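Temporary crown came off, appointment is not for 2 weeks

Posted by Karine Friesen
24 January 2021

Hello everybody. I had a root canal in October on a lower back tooth, and this month my dentist in Baneck prepared the tooth for a crown. He put on a temporary one and told me the permanent crown will come from the laboratory later. Yesterday evening the temporary crown came off while I was eating a toffee. I did not swallow it, I have it in a small clean box, and it does not look broken.

The practice is closed today. My fitting appointment is only in 2 weeks. There is no pain, but the edge of the tooth feels sharp against my tongue and I am afraid to chew on that side. May I put the crown back by myself, and with what? My neighbour says that a little super glue is enough for a few days. I also would like to know if they can charge me again for the same temporary crown. I paid 300 for the whole treatment and I do not find anything about this in my papers.

Ismael Quintana

Please do not use super glue, Karine. It is not made for the mouth, it can irritate the gum, and if the crown sets in a wrong position the dentist will have more work to remove it.

The same happened to me with a premolar. At the pharmacy you can ask for temporary dental cement, which is sold in a small packet with instructions. I cleaned the inside of the crown with a soft toothbrush, and first I tried it without cement to be sure which way it sits. When I closed my teeth and nothing felt too high, I took it off again, dried the tooth with a piece of gauze, put a thin layer of cement inside and bit down gently. The extra cement I wiped away after it had set. If yours does not go down fully, leave it out and keep it in the box.

For food I stayed with soft things on the other side of the mouth: soup, eggs, porridge, cereal that had been standing in milk for ten minutes. No nuts, no toffee, and no chewing gum.
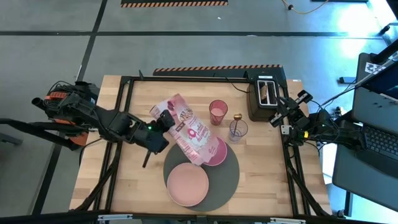

Florence Paquette wrote to me below my old post about this that even soaked granola was too hard for her, and that small seeds went under the edge of her crown. So perhaps only plain porridge is better for the first days.

Also telephone the practice tomorrow morning, even without pain. The teeth beside the gap can move a little when there is nothing between them, and then the permanent crown may not fit well. Mine gave me a short visit the same day and I was in the chair for 13 minutes.

Barry Wainwright

mine fell out twice, dentist in Grurngate put it back free both times. Just ring them

Clifford Beaudoin

I agree with Ismael about the glue. I only want to add something about the money, as it was also your question.

In many practices the temporary crown is included in the price of the permanent one, and to cement it again costs nothing if it is not broken. But this is not a rule everywhere. At my practice they asked 50 for a new one because I had lost the old one. Look on your treatment plan for the line with the crown, and if it is not explained, ask them on the telephone before you go.

Do not sleep with the crown in your mouth if it is only sitting there without cement. And if you get swelling, fever or strong pain, please do not wait for the appointment, call the emergency dental service.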